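Visit Report: Open Day at the Harnthorpe Robotics Laboratory

Submitted to the Regional Training Council, Stirnden

Delegates from the Stirnden office attended the open day held by the Harnthorpe laboratory on 27 February 2026. The purpose of the visit was to learn how the laboratory prepares its robots for household work, and to judge whether any part of the program would be suitable for the training centers we support. Our party numbered 11.

Arrival and opening session

The laboratory occupies the ground floor of a former printing works on the east side of Harnthorpe. Parking was limited, and those who came by train reached the building before those who drove. The opening session began ten minutes behind schedule. A member of the laboratory staff gave a short account of the Flustura project, now in its second year, which is concerned with the handling of cloth, bags and other soft goods in the home.

We were told that rigid objects such as cups and boxes cause the project few difficulties today. Cloth remains hard. A towel has no fixed shape, and its edges are often hidden in its own folds. The robot must decide where to take hold before it can do anything useful, and a poor first grip tends to spoil every step that follows.

Demonstration of the Ra unit

The first demonstration took place in the main hall. The Ra unit, a two-armed machine on a wheeled base, was given a pile of hand towels and asked to lift, spread and fold them one at a time. It completed four towels during our stay. A fifth was dropped and was put back on the pile by the operator. The movements were slow by human standards, and the staff made no claim otherwise. Several delegates asked about safety around children and pets. The answer was that the unit is not yet approved for use in occupied homes, and that an application will be prepared after the March review.

How the recordings are used

The second session dealt with the material from which Ra learns. The project relies mainly on recordings of people doing everyday tasks in ordinary rooms, seen from head height so that the view matches that of the robot's own camera. The current collection holds 636 recordings of cloth and bag handling. Of these, 601 have been checked and labeled. The remainder are waiting for a second reader. The laboratory intends to reach 800 before the next training run.

Staff explained that the position of both hands matters most to them. Where two hands hold one piece of fabric, the labels note the place of each hand on the material and whether the fingers are visible. Plain rooms and crowded ones are both wanted, as are different floors, furniture and levels of light.

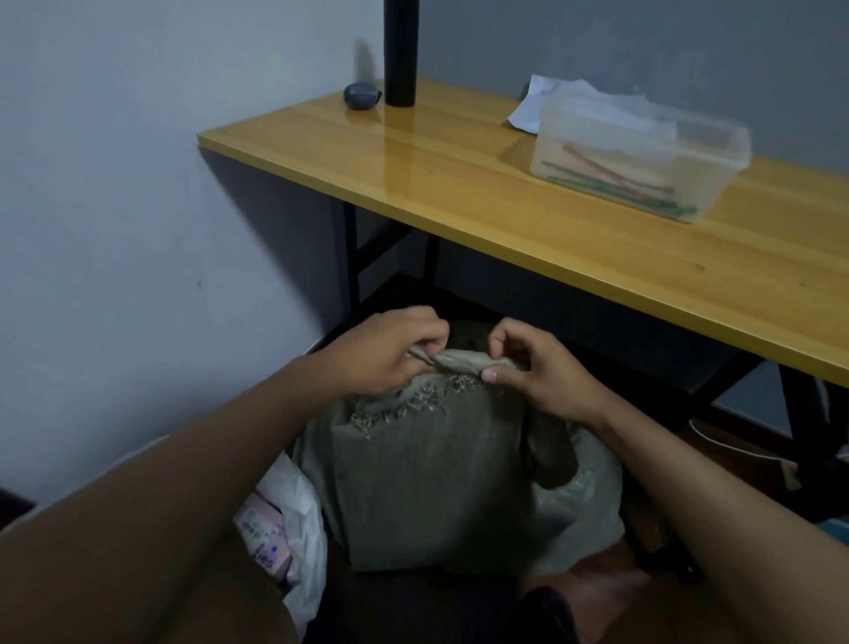
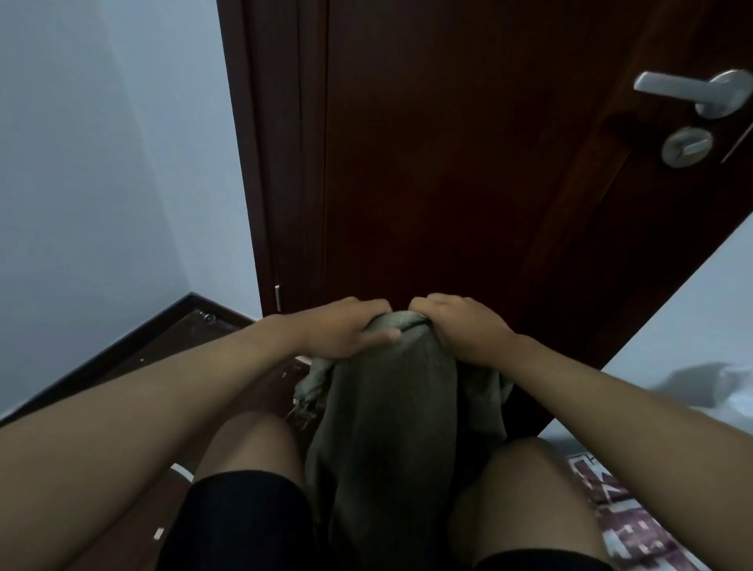 Both hands at the gathered top of the fabric, at a desk and near a closed door.

Delegates were then invited to try the labeling software at three workstations. Most found it easy to learn. One point of disagreement arose over fabric that is bunched in the hand, where it is difficult to say which fold belongs to which edge. The laboratory's written guide instructs the reader to mark such cases as uncertain and move on. We were given a printed copy, which is held at the Stirnden office.

Questions and discussion

Discussion after lunch centered on cost and staffing. The laboratory employs six full-time labelers, all trained in house over a period of three weeks. It would consider taking trainees from outside, provided that they could commit to a full term. Questions about pay and travel expenses were left for a later meeting.

Items for follow-up

The Stirnden office will request the training outline for labelers and the safety notes for the Ra unit. A second visit, limited to instructors, has been proposed for the end of March. Members who wish to attend should give their names to the front desk and state whether they require transportation.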